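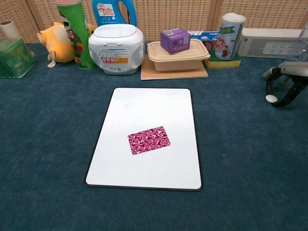 Compte rendu de la réunion de coordination – rencontres d'affaires Edville
Séance du 16 septembre 2020, 9 h 30 à 11 h 15

Étaient représentés : la cellule organisation de Gesus, le service économique d'Edville, la société Beltrán (accueil et restauration), la société Trestton (inscriptions et appariement).
Excusée : l'association des commerçants du centre.

1. Approbation du compte rendu précédent
Adopté sans modification. Le point relatif à l'assurance annulation est reporté à la séance suivante.

2. État des inscriptions
Trestton communique les chiffres arrêtés la veille au soir : 233 inscriptions validées, dont une part encore en attente de paiement. Le fichier d'invitation compte 1 525 adresses, parmi lesquelles 492 n'ont ouvert aucun des deux messages envoyés. Une relance ciblée sur ces dernières est décidée. Le texte sera raccourci et l'objet du message modifié.
Le service économique demande que le secteur d'activité devienne un champ obligatoire du formulaire. Trestton indique que la modification est possible sans interruption du service, mais que les fiches déjà validées devront être complétées à la main. Accord de principe.

3. Format des entretiens
Deux options sont examinées :
– entretiens de sept minutes, rotation au signal, pause toutes les six rotations ;
– entretiens de dix minutes sur rendez-vous, planning remis à l'arrivée.
La seconde option est retenue. Gesus rappelle que l'appariement devra exclure les entreprises d'un même groupe, ce que l'outil ne fait pas à ce jour. Trestton fournira une règle de filtrage à partir du numéro SIREN.

4. Salle et conditions sanitaires
La distance d'un mètre entre participants sera maintenue aux tables. Port du masque obligatoire, y compris pendant les entretiens. Sens de circulation unique, entrée côté parking, sortie côté rue. Beltrán confirme le remplacement du buffet par des plateaux individuels et demande l'effectif définitif cinq jours ouvrés avant la manifestation.
La question du vestiaire n'est pas tranchée.

5. Budget
Le devis de sonorisation dépasse de plus de 800 euros le montant inscrit. Après discussion, le second micro sans fil et l'écran de retour sont supprimés. Un devis rectificatif est attendu. La ligne impression reste inchangée, sous réserve du tirage des badges.
Le tarif d'inscription n'est pas modifié. Les désistements reçus après la clôture ne donneront pas lieu à remboursement – un report sur l'édition suivante sera proposé.

6. Suites à donner
Relance des destinataires inactifs : Trestton
Règle de filtrage et champ secteur : Trestton, contrôle par Gesus
Plan de salle coté : service économique d'Edville
Devis rectificatif de sonorisation : Gesus
Tarif des plateaux par tranche d'effectif : Beltrán

7. Questions diverses
Le service économique souhaite disposer d'un bilan chiffré des rendez-vous honorés. Le format du questionnaire de sortie sera soumis par courriel.

Prochaine réunion : première semaine d'octobre, date à confirmer selon la disponibilité de la salle.
Séance levée à 11 h 15.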